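5.3 The stall we kept blaming on the wrong thing

I want to spend some space on one failure in particular, since it cost us most of December and it didn't show up in any of the success numbers in the previous section. Of the 3,588 grasp attempts we logged on the Amari arm, 70 ended in what the controller calls a stall: the fingers close, the force reading climbs, and the arm just stays where it is until the watchdog cuts power to the wrist. Almost 70 sounds like a rounding error next to a total like that, but a stall is the one outcome where a person has to walk over and reach in, so I care about it a lot more than I care about a dropped spoon.

My first guess was slip. The disc task had more stalls than anything else in the kitchen set, and wood on wood seemed like an obvious place to lose your grip (Haoran Kang bet me lunch on it). So we swapped the fingertip pads, raised the closing force and ran the whole block again. The stalls got worse! Looking back, that should have told me everything, but I spent another week on pad materials anyway. 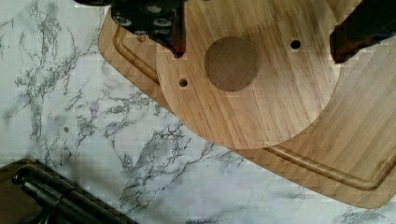
Marlies Haslinger was the one who lined up the force logs with the wrist video, and once you see the two side by side it's hard to unsee. In the bad runs the fingers come down a little too low, and a fingertip presses on the board next to the disc before the grip has finished closing. The arm then tries to lift while it is still pushing down. Our safety layer, which we took over from Terkgate pretty much as is, reads that downward push as contact with a person and freezes the arm. So far so good, that's its job. The trouble is what comes next — the freeze holds the last commanded force, so the fingers keep squeezing at full strength the whole time the arm is "safe."

I really don't like that. Anybody who reaches in to free the object is putting a hand near fingers that are still loaded, and the status light is green. Murali Mathew got a pinched thumb this way, no real harm done, but we stopped all runs that afternoon and didn't start again until the release behavior was changed.

The fix has two parts. First, the height estimate now comes from the top of the object being grasped, with a floor 4 millimeters above whatever it rests on, so a thick board and a bare counter are no longer treated the same. Second, a freeze now ramps finger force down to zero over 2 seconds and turns the light amber until a person clears it. We did think about opening the fingers right away, but that drops whatever is being held, and with a full pot I'd rather have the slow version.

Figure 7. Finger force against time for a stalled run, with the old freeze behavior (solid line) and the new one (dashed line).

The height change is still only as good as the depth map, and ours gets noisy over shiny surfaces, so I expect a few stalls will come back as we add objects. Elfriede Zaugg is repeating the block on the second arm with the old pads back on.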